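古いデルのデスクトップを分解する

2021年4月21日

倉庫代わりの部屋に置いていたデルのデスクトップを処分することにした。Hagedornの事務所を閉めたときに引き取ったもので、もう何年も電源を入れていない。回収に出す前に、使える部品とデータの入った部品だけは抜いておきたい。

側板を外し、本体を横に寝かせて作業する。ネジや小物は手前に置かず、左側にまとめると決めている。

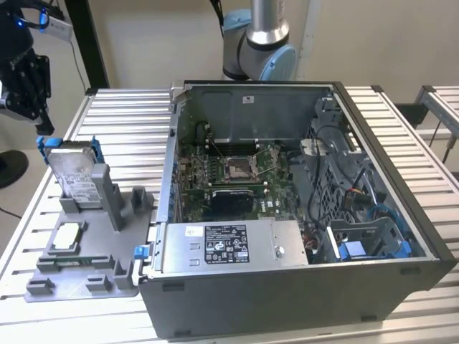
この型は青い部品が手で触るところの目印になっていて、ドライブのブラケットも電源脇のラッチも青い。慣れていなくても迷わずに済む。CPUを抜いたあとのソケットは、ピンに触れないように気をつける。以前、別の一台で曲げてしまい、基板ごとだめにした。

メモリは規格が古く、売っても一枚400円くらいだろうと思っていたが、Kekdenの買取表では200円だった。送料を考えると手元に残すほうがいい。 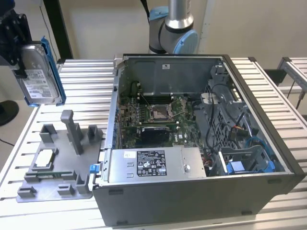

電源ユニットは重いので最後に回す。ケーブルは先にコネクタを全部抜き、それから束をほどく。順番を逆にすると、ドライブケージの網目に引っかかって余計に時間がかかる。

ハードディスクは青いマウンタに入ったまま保管する。裸で積むより扱いやすいし、端子の側をぶつけにくい。中身の消去は10月までに済ませるつもり。

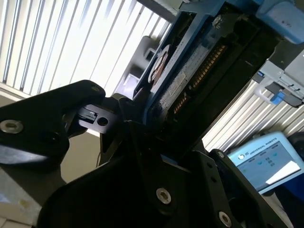 残った作業

・ハードディスクのデータ消去
・ケースと電源を回収に出す(Curndenの窓口、576円)
・側板のネジを袋に入れて保管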